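Section 4. Picking up loose items with the Skason arm

Household pick-up is a supervised feature. The arm handles simple, single items well enough. It can't yet tidy a room unattended, and soft or folded items still fail often. Run every new chore in simulation before you try it at home.

1. Open the practice room and load the pick-up task.
2. Set grip force to 30.
3. Run the task and stop it once the fingers close.
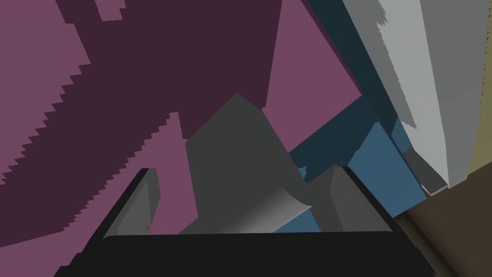
Soft items are the hardest part of this chore. The arm judges width from the outline, and cloth changes its outline when it is moved. Check where the item sits before you allow a lift. A gray, crumpled-looking shape between the two fingers, with its base hidden behind the palm, needs a second view from the side. If you can't get one, open the fingers and start again from step 2.

4. Repeat the task 28 times and save the log.
5. Lower the hand for floor work. Keep the speed at the slowest setting.

Caution: Do not use floor mode near pets, children or power cords.
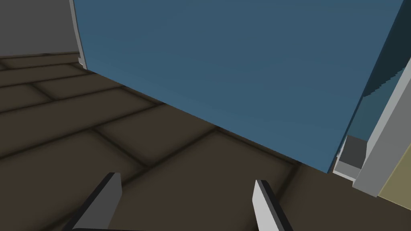
6. Leave enough room beside cabinets and walls for the hand to open fully.
7. Send the log to Sheena Ogilvie at the Rillevstead office if more than 4 lifts fail.

Note: A good log does not mean the chore will work in your home. Laundry sorting and dish loading are still test features – stay within reach of the stop button.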